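Trirnmont Auto Rentals and Used Trucks – FAQ

Do I need an appointment for a test drive?
No. Weekends get busy tho, so call first if you can. Ask for Ailsa.

What do I bring?
License, proof of insurance. That's it for a test drive. Buying same day – also bring a pay stub.

How old are the trucks on the lot?
Most are under 10 years. A few older ones out back, priced to go.

Can I return it?
Yes, within 7 days, and under the mileage cap on your paperwork. Past that, call Rasmus Petrauskas and we'll see what we can do.

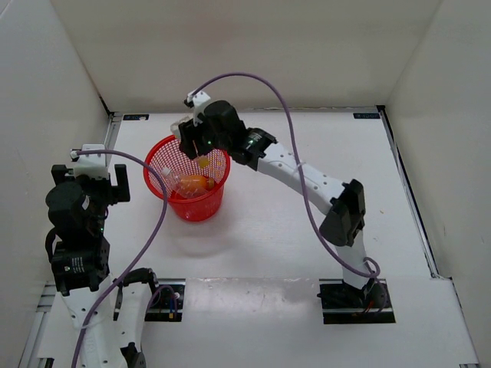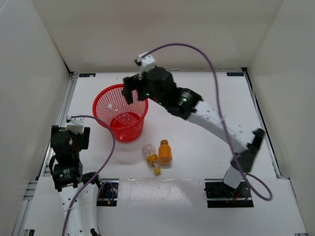
Do you clean trade-ins or do I?
We do. Full vacuum, seats, bed washed out. Please empty the cab before you hand over the keys, door pockets too. Same stuff every time, plastic bottles like the clear one in the red basket, parking stubs, chargers. Anything we find that looks like yours we hold for 11 days at the front desk, then its gone.

Do you take trades with a loan still on them?
Usually. Need the payoff letter from your lender, dated this month.

Is there a warranty?
Powertrain only, unless the window sticker says as-is. Read the sticker.

How many keys do I get?
2 if we have them. Some trucks come in with one. Extra keys are on you – Gediminas in parts can order, takes a week or so depending on teh model.

Do you deliver?
In county, yes. Ask for a quote.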